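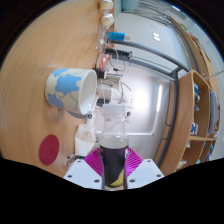 3. トレイを付ける前に、机の上を仕分ける

机の上の片づけって、捨てるか残すかで悩みはじめると日が暮れます。なので、この章では捨てる話はいったん忘れてください。やるのは「飲むもの」「線のもの」「小さいもの」「どれでもないもの」の4つに分けるだけ。うちの木の机も分ける前はだいたいこんな調子で、マグカップが横倒しになっていて、赤いコースターは少し離れたところにあり、机の端には白や黒のケーブルがからまって、そのあいだに赤い小物がまぎれこんでいます。青いUSBメモリも、白い電源アダプターも、黒いクリップも、みんな同じひとかたまり。ここから始めれば十分です。むしろもっとひどい机でも手順は変わりませんので、ご安心を!

この章は、ケーブルトレイ「Cuervo」を机の裏に取り付ける前の準備です。開封と部品の確認(第2章)が済んでいる方は、そのままどうぞ。まだの方も、トレイの箱は閉じたままで大丈夫。先に机を片づけてしまいましょう。

3-1 用意するもの

・浅い箱または引き出しのトレイ 2つ
・乾いた布と、かたくしぼった布 1枚ずつ
・マスキングテープと油性ペン
・面ファスナーの結束バンド(Cuervoに付属の分で足ります)
・メジャー
・スマートフォン(あとで配線を見返す用)

箱はお菓子の空き箱でもなんでもかまいません。ただ、深いのはやめたほうがいいです。私は最初、靴の箱を使って、底に沈んだ変換プラグを次の日まで忘れていました。浅ければ目に入ります。

マスキングテープは白か薄い色を。濃い色だと字が読めなくて、結局貼り直すことになります(やりました)。

3-2 飲みものを先にどける

注意:この項が終わるまで、電源タップや充電器には触らないでください。濡れた手でプラグを持つのは厳禁です。

1. ボトル類のふたを確認します。スクリューキャップのものは、一度きゅっと締め直してから持ち上げてください。うちの机には濃い紫っぽい黒のラベルに白いキャップの透明なボトルがありますが、こういう背の高いのから先に動かします。ひじが当たって倒れるのは、たいてい背の高いものなので。

2. マグカップを流しへ。横になっているものは、起こす前に中をのぞいてみてください。中身が残っているようなら、下に布をあててから起こします。

3. コースターを持ち上げて、裏と、机のその場所を両方ふきます。丸いあとがついていたら、かたくしぼった布でふいてから乾いた布で仕上げ。木の机の方は木目にそってふいてくださいね。円を描くようにごしごしやると、そこだけつやが変わることがあります。

4. ビニール袋があれば、たたむ前に中を手でさわって確かめます。くしゃっとしたままゴミ箱に入れないこと。予備のネジが入っていた、という話をViolettaではなくて(毎回つづりを間違えて叱られます)Violeta Faríasさんから聞いて以来、私は必ず確かめています。

ここまでで、濡れるものが机からなくなりました。手をふいてから次へ。

メモ:コースターとマグは、片づけのあとで机に戻します。どこに戻すかは3-6で決めますので、まだ棚の奥にしまいこまなくていいですよ。

3-3 線のものを分ける

いよいよケーブルです。いちばん面倒で、いちばん気持ちいいところ。私はここでお茶をいれたくなるんですが、机には持ってこないでください。

注意:パソコンや外付けのドライブにつながっている線は、作業中のデータを保存し、正しい手順で取り外してから抜いてください。電源につながっている線は、必ずプラグの部分を持って抜きます。コードを引っぱらないこと。

1. まず全体をスマートフォンで撮っておきます。どの線がどこにつながっていたか、抜いたあとでは思い出せません。

2. コンセントや電源タップから、電源アダプターを1つずつ抜きます。抜いたらその場でマスキングテープを巻いて、何の機器のものか書きます。「白いやつ」とか「たぶんスピーカー」とかでもかまいません。あとで直せます。

3. 残りのケーブルの両端をさがします。からまっていても引っぱらず、先に端っこを2つとも見つけて、端のほうから抜いていきます。真ん中からほどこうとすると、かえって結び目がきつくなります。

4. 端が見つからないものは、いったん置いて次へ。ほかの線が減ると、たいてい向こうから出てきます。

5. 抜けた線は、手のひらくらいの輪にしてゆるく巻きます。根元で折り曲げないでください。被覆が破れて中が見えているもの、プラグが変色しているものは、この時点で使用をやめます。テープで補修して使うのもだめです。

6. 毎日使う線は1つめの箱へ、それ以外は2つめの箱へ。

5の巻き方について、もう少しだけ。Sudheer Naiduさんは8の字に巻く派で、私はふつうの輪で巻く派です。長い線は確かに8の字のほうがくせがつきにくいと思います。でも机まわりの短い線なら、正直どっちでもいい。結束バンドをきつく締めないことのほうがずっと大事で、指が1本すっと入るくらいがちょうどいいです。

メモ:アダプターにラベルを貼るときは、定格が書いてある面をふさがないように。ここが読めないと、次に別の機器と組み合わせを確認するときに困ります。差し込み口の形が合うからといって、使えるとはかぎりません。

3-4 小さいものを分ける

線がいなくなると、下から小さいものがわらわら出てきます。USBメモリ、クリップ、キャップみたいな丸いもの、何かの金属の部品。私の机の端にも、丸くて白い、プラグかふたのようなものがころがっています。こういう正体のあやしいもので手が止まりがちなんですが、止まらなくていいです。

1. データの入るもの(USBメモリ、メモリーカード)を最初に全部拾います。ふたのついた小さい容器に入れて、ほかのものとは混ぜません。

2. 文具(クリップ、ピン、ペンのキャップ)を拾います。

3. 金属の小物とネジを拾います。Cuervoの付属ネジはまだ開けていないはずなので、ここで出てくるネジは別の何かのものです。トレイの取り付けには使わないでください。

4. 名前のわからないものは、ひとまとめにしてテープに「不明」と書き、8月になったら見直します。いえ、何月でもいいんですけど、月を決めて書いておくのがこつです。その月まで1度も必要にならなければ、たぶんもういりません。

注意:小さなお子さんやペットのいるお宅では、電池とネジをこの段階で床の近くに置かないでください。飲みこむと危険です。

USBメモリの中身は、いま見ないでくださいね。見ると必ず昔の写真が出てきて、片づけはそこで終わります。Catherine Crichtonさんはこの項の下書きを読んで「見ました、終わりました」とだけ返事をくれました。

3-5 ふいて、測る

机の端が空いたら、やっと寸法の話です。

1. ケーブルのあった場所を乾いた布でふきます。ほこりがたまっていたら、先に吸い取るか、はらってから。いきなり濡れた布を使うと、ほこりが筋になって残ります。

2. 机の奥の縁を、左から右まで測ります。Cuervoの取り付けには、障害物のない直線が80センチ必要です。

3. 天板の裏に手を入れて、桟や引き出しのレールがないか確かめます。手で確かめたら、頭を入れて目でも見てください。私は手だけで済ませて、補強の金具を見落としました。

4. 壁との間を見ます。壁側にパネルや仕切りがある場合、線を下ろすすき間が残るかどうか。いちばん太いプラグを実際に通してみるのが早いです。

5. トレイの左端がくる位置に、マスキングテープを短く貼ります。右端にも貼ります。

メモ:80センチがとれない机には、短いほうの型「Vasari」があります。取り付け方は同じですが、ネジの位置がちがうので、第4章ではなく付録の図を見てください。

ここで1つ、うちの失敗談を。308号室の机に付けたとき、私は椅子のことをすっかり忘れていました。寸法はぴったり、水平もばっちり、なのに座ったら肘かけがトレイに当たるんです。Uriel Riquelmeさんに「座ってから測るんですよ」と言われて、ほんとにそのとおりで。なので手順をもう1つ足します。

6. いつもの椅子に座って、いつもの高さで、ひざと肘かけがテープの位置に当たらないか確かめます。当たるなら、位置を奥か左右にずらしてください。

3-6 戻すものを決める

全部戻したら元どおりです。ここは少しだけ厳しめに。

1. 毎日使う線の箱から、トレイに入れるものを選びます。トレイに入れるのは線の余りとケーブルの束だけ。アダプターは、トレイの底に直接置けるものにかぎり、重ねずに並べます。布や紙をかぶせないでください。熱がこもります。

2. トレイの外に出しておく線を決めます。充電用の1本と、たまに抜き差しするもの1本くらいにしておくと、あとが楽です。

3. 飲みものの置き場所を決めます。線と反対側の端です。利き手の側に線があるなら、反対の手の側にコースターを置いてみて、2、3日使ってください。しっくりこなければ、線のほうを動かします。飲みものの置き場所って、体がおぼえてしまっていて、なかなか動かせないんですよね。

4. ボトルは床か、別の棚へ。どうしても机に置くなら、ふたを閉めて、コースターよりさらに外側ではなく、内側の奥に。端に置くと袖に引っかかります。

5. 2つめの箱は、引き出しか棚へ。ふたに日付を書きます。うちの箱には「2023年7月12日」と書いてあって、Nidia Villcaさんの几帳面な字です(私の字だと読めないと言われました)。

注意:飲みものがトレイにこぼれたときは、ふく前に、まず壁側のコンセントから電源を切り離してください。電源タップ自体が濡れているときは触らず、ブレーカーを落としてから作業します。濡れたアダプターは、乾いたように見えても使わないでください。

3-7 こんなときは

線がどうしてもほどけない
無理に引かず、平らなところに広げて、輪になっている部分をふわっと大きくしてみてください。だいたい1本だけ悪さをしているのがいます。それが不要な線でも、はさみで切るのは全部の線が電源から抜けているのを確かめてからです。

どの機器のアダプターかわからない
表示を読んで、機器の側の表示と見くらべます。機器が見つからないうちは「不明」の箱へ。試しに差してみる、はなしでお願いします。

トレイに入りきらない
たいていは線が長すぎます。200センチの線で足元の延長タップまで引いているなら、もっと短いものに替えるだけでずいぶん減ります。それでも入らなければ、トレイを2段にするのではなく、入れるものを減らしてください。Cuervoは2段がけに対応していません。

机の木の部分にテープのあとが残った
マスキングテープは長く貼りっぱなしにしないこと。位置決めのテープは、取り付けの日に貼るのがいちばんです。残ってしまったら、指の腹でくるくる丸めるように取ります。溶剤は塗装を傷めることがあるので、机のメーカーの説明書を先に読んでください。

家族や同僚の線がまざっている
これはもう、聞くしかないです。Urcombeの共用机でやったときは、持ち主ごとにテープの色を変えました。色が足りなくなったら、テープに名前を書けばいいだけなんですけど、色分けのほうがみんな戻してくれる気がします。

3-8 取り付けに進む前の確認

・飲みものが机の上と足元にない
・トレイに入れる線は全部、電源から抜いてある
・アダプターにラベルが付いている
・USBメモリとメモリーカードは、ふたのある容器に入れた
・左右のテープの間が80センチある
・椅子に座って当たらない

全部よければ、第4章「トレイを固定する」へ進みます。ドライバーは手回しのものを使ってください。電動だと天板を突き抜けることがあります。薄い天板の方は、その前に4-1の厚みの確認だけは飛ばさないでくださいね。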